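Home | Data | Notes | Contact

# Borkavside Point-to-Point Results

Last updated: November 2018

Hello, and thank you for stopping by! What we have in this folder is a set of results from the Borkavside point-to-point meetings, typed up from old racecards by Nia Wynne and me (Seren Rosser), with a great deal of patient checking by Annatjie Potgieter, who knows the local hunter chasers far better than either of us.

The records begin with the March meeting in 2000 and cover 27 meetings in all. Most of the cards came to us from the Howells family, who had kept them in a dresser drawer with the finishing order pencilled in the margins, bless them.

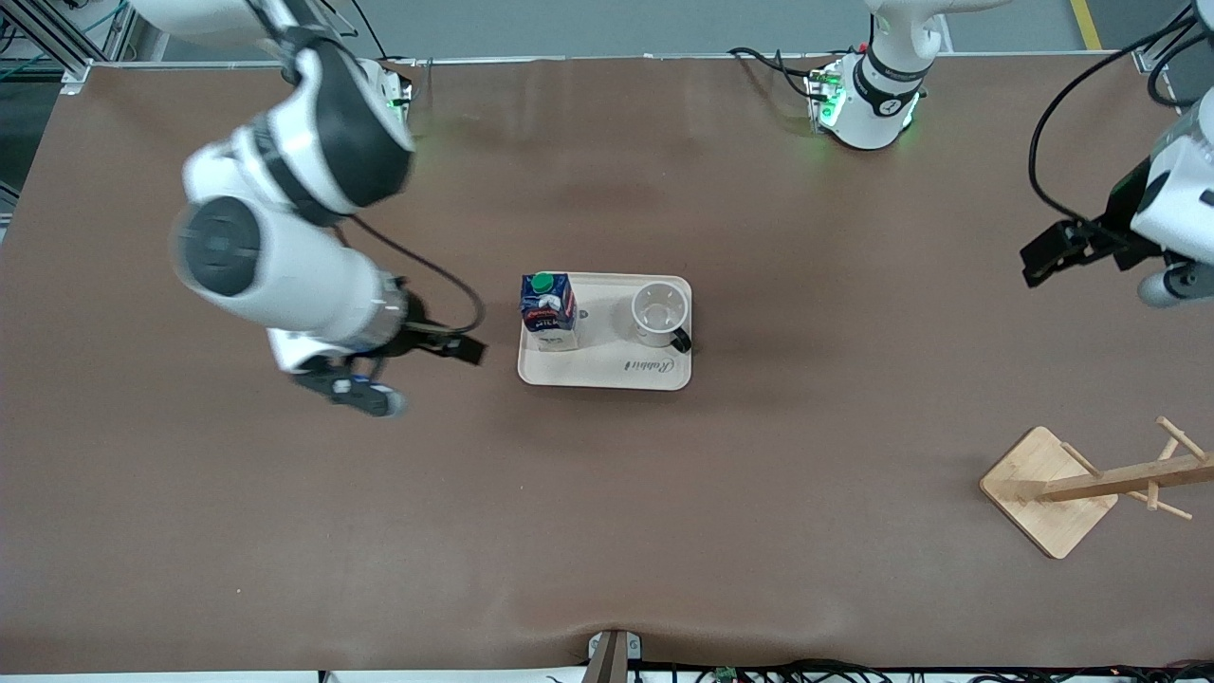

Each row is one horse in one race. The columns are meeting, race, horse, rider, weight carried, finishing position and going. Weights are in stones and pounds with a hyphen between, so please tell your spreadsheet to treat them as text or it will cheerfully turn half of them into dates (ask me how I know).

A few things to watch for:

- Horses that fell, pulled up or unseated are marked F, PU and UR, as on the cards.
- Riders' names are spelt as printed, so the same jockey may turn up under 3 spellings.
- The going is whatever the clerk wrote down. "Good, sticky by the brook" has been left alone.
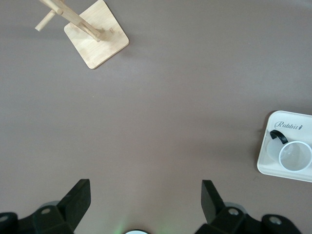

There are 19 races where we couldn't read the pencil well enough to be sure of the placings behind the winner. Those rows have a blank in the position column, and we would dearly love to fill them in, so if you were there with a card of your own, do write to Nayara Vasconcelos, who looks after corrections.

You are welcome to use the results for anything you like, family histories and form studies included. A mention of Borkavside would be kind. Starting prices aren't included, as very few were noted down.

Shares: 3 | Comments: 2

Previous | Next | Back to top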